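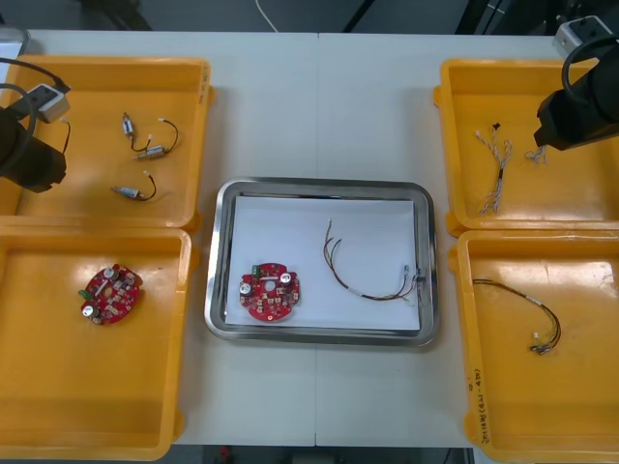

Verotard kitting cell with trays of motors, boards and harnesses.

Home | Products | Support | FAQ | Contact

Verotard two-arm kitting cell: common questions

What does it do?
It moves small parts between supply trays and a central kit tray. Most buyers use it for motors, round circuit boards and wire harnesses.

Do the arms come with cameras?
Yes. One is mounted on each arm, above the gripper.

Can I use my own trays?
Any rigid open tray up to 100 mm deep will do. We line the steel one with white paper, but plain card works too.

Can it handle loose wiring?
Short harnesses, yes. In our February trials 94 per cent of harness picks worked first time. Badly tangled bundles still need a person.

How long does setup take?
Roughly 2 days, including training — longer if you add the Prularier software link.

Who does repairs?
Drurkance in the UK, El Fassi elsewhere. Phone lines close at noon on Friday.

Comments

benchmonkey: Is the spare gripper still part 647?
Support: It is, for both arms.
tk_wiring: Ours drops the thinnest leads now and then. Fine with motors.

Related
Gripper care guide
Tray sizes and drawings
Ordering spare cables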